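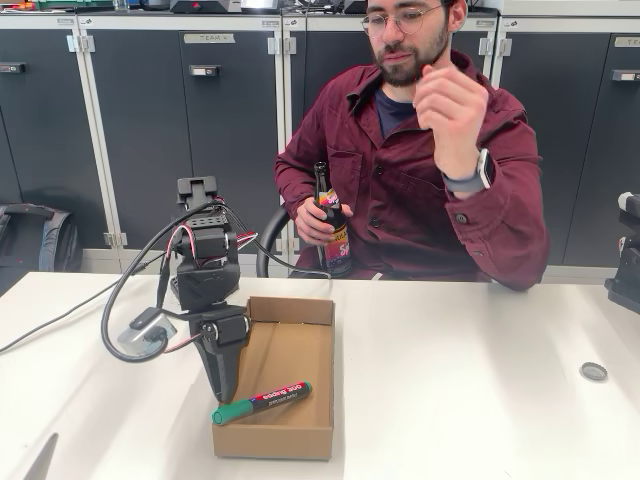
## Wanted: people who remember, or think they remember, how Grevomlow got its name

Grevomlow is an unincorporated community with 39 mailboxes and at least four stories about its name. The one on the highway marker says it came from two farm families who merged their land. We have been through the county deed books and can't find either family. The marker stays up anyway.

We are putting together a short local history and need participants for recorded interviews. You qualify if you:

- lived in Grevomlow or on the Szczepańska road for five years or more, at any time
- went to the old school, or had a parent who did
- own letters, receipts, maps or church programs that use the name in any spelling

You do not need to be an expert. We have met several experts and they mostly quote each other.

### What we will ask

Interviews run 50 minutes. Mateja Stan will ask where you lived, who your neighbors were, what the store sold and what people called the place. If you tell us the population was once 1,114, please be ready to say where you heard it. That number shows up in every pamphlet since the mill closed, and so far not one of them gives a source. The oldest just says "over 1,000," which could mean anything.

Ghost stories about the depot will be recorded if you insist. They will go in their own chapter, and it will be short.

### What you get

A copy of your recording, a printed copy of the book, and lunch. There is no fee. Your name can be left out if you'd like, but we will still check what you say against the records, and we may print that it didn't match.

### How to sign up

Write to Senad Pavlović, Grevomlow History Project, care of the Lilico branch library, or leave a note at the desk. Include a phone number and the years you lived here. Please don't mail original papers. Bring them with you and we'll scan them while you wait.

Replies are due by 28/02/2020. The book is planned for November, though we wouldn't bet on it.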